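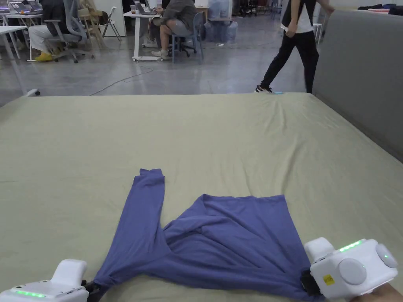 **Overnight host wanted – Lundcombe House guest rooms, start as soon as you can**

Quick post, sorry, typing this between check-ins. We need an overnight host for Lundcombe House. Part time to begin with, 30 hours a week, more in the fall if you want it. Posted 21 March 2025. Will stay up until filled.

## Who we are

Small guest house on the hill side of Voyle, five minutes from the bus station on foot. Old building, creaky stairs, good heat. Sister property is the Cinby, down by the water, same owners, same payroll. You'd be hired for Lundcombe but may get asked to cover a shift at the Cinby now and then. You can say no.

Guests are mostly hikers, visiting nurses, people in town for a wedding or a funeral. Some stay one night, some stay a month. No parties. We don't serve dinner and please don't tell anyone we do, it's still on one of the old travel sites and we can't get it taken down.

## The job

Shift runs 9 pm to 7 am, three nights a week. You are the only staff person in the building overnight. Owners live next door and will pick up the phone.

- Late check-ins. Last one is supposed to be 11. It's never 11.
- Answer the phone and the booking messages. We use Ekanau for reservations, it's simple, we'll train you
- Lock up, walk the floors at midnight and again at 4
- Fold and shelf whatever comes out of the dryers. Sheets, towels, guest laundry. Guest laundry goes back in the bag it came in with the tag on, PLEASE
- Make up a room if somebody needs one late or there's been a spill
- Set out breakfast by 6:15. Cold stuff, oatmeal, coffee. No cooking past the oatmeal
- Morning handover with the day host, written in the book, not just told

Between midnight and 4 it's usually quiet. You can read, study, knit, whatever. You can't sleep. We've had this conversation before with people so putting it in writing.

## What we need from you

You're okay alone at night. You're polite to tired people. You can carry a suitcase up two flights or a stack of bedding down two flights. You can write a note that the next person can read.

Experience in a hotel or hostel is nice, not needed. One of our best hosts came from a bakery and already kept the hours.

Must be 21 or over, insurance rule. Must be able to work in the US. Drivers license not required but the bus stops at 10:30 pm so think about how you're getting home if you trade shifts.

Spanish or French a plus. First aid card a plus, and if you don't have one we pay for the class.

Snow – you'll salt the front steps if it's icy. We have a bucket and a scoop. The plow guy does the rest.

## Pay and the rest

$479 a week for the 30 hours. Paid every 2 weeks, direct deposit. Extra shifts at the same hourly rate, holidays time and a half.

Trial period is 90 days. After that you get paid sick time and 2 free nights a year at either house for you or your family. Free nights can't be in October, we're full all month with the leaf people.

Breakfast is yours at the end of shift. Use the washer and dryer for your own things any time they're free. Parking in back, one spot, first come.

No health insurance right now. We're a small place and would sooner tell you up front than have you find out in week three.

## Schedule

Nights are set, same three every week. We'll work out which ones when we talk. At least one falls on a weekend. Swaps are fine with the other hosts if it's in the book before 5 pm and somebody has said yes. "I texted and didn't hear back" isn't a swap.

First week you shadow. Two day shifts so you learn the rooms and the linen closet, then your nights with another host. All paid. Then you're on your own with the phone list.

Wear what you like as long as it's clean and has sleeves. Quiet shoes. Really, quiet shoes, room 4 is right under the hall.

## How to apply

Drop a letter or a resume at the front desk, any time, somebody's always there. Or use the "Work with us" form on the Lundcombe House page. No need for both.

Tell us:

1. Which nights you can't do
2. When you could start
3. Any job where you worked late or alone, or both
4. One thing you'd want a guest house to get right when you walk in at 11 at night

Number 4 is the one we read first. Couple of sentences is fine. Doesn't need to be fancy.

We'll call or write back within a week, either way. Chats are in person, half an hour, in the breakfast room, and we'll walk you round the building so you can see what you're getting into. If you're coming from out of town we can do a phone call first. Two references please, bring them with you, don't need them before. They can be from a job or from a neighbor, school, church, a team, wherever somebody has seen you show up on time.

We do a background check before the first solo shift. We pay for it. Something on your record isn't an automatic no, just tell us before we read it.

## Stuff people have asked already

**Can I bring my dog?** No. The house cat would not have it.

**Is there a room I can live in?** Not at Lundcombe. The Cinby has one staff room and it's taken through the summer.

**Can two of us share the job?** Maybe. Apply together and say so at the top.

**Is it haunted?** Pipes.

**Can it go full time?** Possibly by October, when we add a fourth and fifth night to the rota. Can't promise it today.

**I applied last year and never heard.** That was the old form, it was broken and we lost a bunch of them. Sorry. Please try again.

**Do I have to do windows?** No, day crew. You do the front door glass if there's hand prints on it in the morning.

Also looking for a weekend breakfast person, 6 to 10 am, seperate post going up once this one is sorted. If you'd rather have that just say so on your letter and we'll hold onto it.

Side door sticks – use the front one, bell is on the left.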